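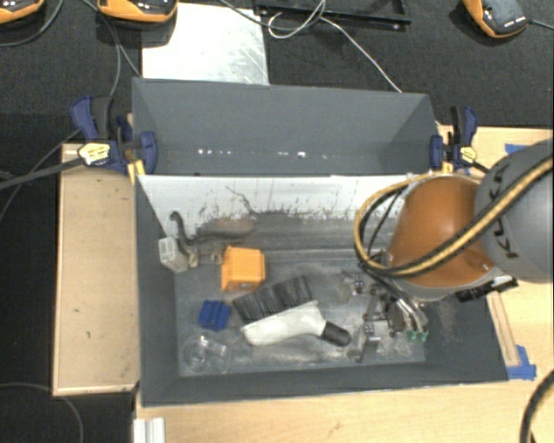
Start with the biggest thing in the bin and the little stuff stops looking so scary, according to Zofia Krajewska, and I have been repeating that line to people all month. I had always done it the other way around. I picked out the tiny bits first, got bored, and put the lid back on. So when she said it at one of our early get-togethers I went home and tried it on my own hall closet, and by bedtime I had a clear shelf and a very full bag for the trash.

That is more or less how the Memeck Bin Night came to be, and I'm happy to say we're opening it up to the whole of Cinbridge this October. If you have a bin (or a drawer, or a box under the stairs) where the odds and ends go, we would love to have you.

I run Memeck, a small home-sorting shop on the ground floor of the Zawadzka building, and for a long time the thing people have asked me for most is help with the mixed bin. They're fine with closets. They're fine with kitchens, mostly. But every home has one container with a hand brush in it, a plastic box, a little block off of something, a clear lid or tub or two, and a few bits that are the color of dust and could be anything. My own is gray plastic and scuffed to pieces inside, and I'm very fond of it.

Last spring we ran a trial with 496 households in town. Each one got a printed sheet and a place at one of our evening sessions, spread over nine weeks. Between them they sorted 2,423 things out of their mixed bins and into a proper spot, a new home or the recycling. I did the adding up at my kitchen table and then did it again, just because I liked the number so much.

How the evening goes

Doors open at 6 p.m. You bring one bin. Please, only one! We had a gentleman come with four in a hand cart and he was still there when I wanted to lock up.

You get a spot at a table, a damp cloth, some paper bags and a marker. First we lift out the big pieces, the brushes and boxes and anything with a handle, and set them to one side. A brush gets knocked out over the trash and goes down with its bristles free so they don't bend. I can't tell you how many good brushes I've seen with a flat side from being jammed in a corner.

Boxes get opened. It sounds silly, but people forget. One woman in the spring found her spare house key in one, and another found a very old cough drop and three buttons. If the box is empty, and you like it, it goes back in as a home for small things. Bright ones are best for this. You can spot an orange box from across a garage, and you can tell a teenager over the phone to go look in it.

Then come the clear plastics, and these are the sneaky ones. Clear tubs and lids vanish against the bottom of a bin, and you can sort the whole thing and still hear something rattling. Zofia's trick is to tip the bin toward a lamp and look for the shine. Match up what you can. Anything that has no partner by the end of the night goes on the swap table, and you would be amazed what gets claimed.

Last are the mystery bits. You know the ones. Small, beige, maybe part of a curtain rail, maybe part of a toy. Our rule is that you hold it up and ask the table. If somebody knows what it is, you label it. If the whole table is stumped, you put it in a bag with the month written on it, and next year you can throw out the bag without even opening it. I have broken this rule myself and opened the bag, and I still didn't know what anything was.

Before it all goes back we give the bin a wipe. Scratches stay, and that's fine by me. I get asked a lot whether a scraped-up bin should be replaced, and my answer is to run your hand around it, check for cracks and sharp edges, and if there aren't any, keep it. A new one is going to look the same in a couple of years anyway.

Two bins or one?

This came up so often in the spring that it's now a part of the evening. If you have the floor space, I like two matching bins stood right up against each other, one for things you use and one for things you're still deciding on. The second one gets a look every couple of months. With a single bin, the undecided things slide to the bottom and you never meet them again. Zofia disagrees with me on this, by the way. She's a one-bin person and thinks the second just gives you somewhere to hide things. You can hear us go back and forth about it on the night, and please do take sides.

What it costs and what you get

A place is $30 and covers the session, the bags and labels, a hot drink and a printed sheet to take home. Kids who come with a grown-up are free, and they're usually the fastest sorters in the room. If the price is a problem, send me a note and we'll work something out, no forms.

Prernalier, the hardware store across the courtyard, is giving everyone who books a voucher toward a new hand brush. They've also offered to take in loose screws, hooks and brackets that are still good and put them in their free tray by the register, so bring those along too. I've had two cup hooks and a very nice hinge out of that tray already.

Getting here

We're in the Zawadzka building in Cinbridge, ground floor, through the courtyard gate. There's a ramp on the left side. Parking out front is tight after 5 p.m., so if your bin is heavy, pull up at the gate, ring the bell and I'll come out and help you carry it. Sessions finish at 8 p.m., and tables have to be cleared by then, including of cookies.

Booking is open now at the Memeck counter or by phone during shop hours. Bring your bin as it is and don't tidy it first. I mean that! People keep tidying it first, and then they sit there with a clean bin and a cup of tea and have to help everyone else with theirs.

For press visits or a chat about the mixed bin, ask for me at the counter. Mornings are best, before 11 a.m., when the shop is quiet and I've had my coffee. Zofia is also glad to talk to anyone about brushes, at length.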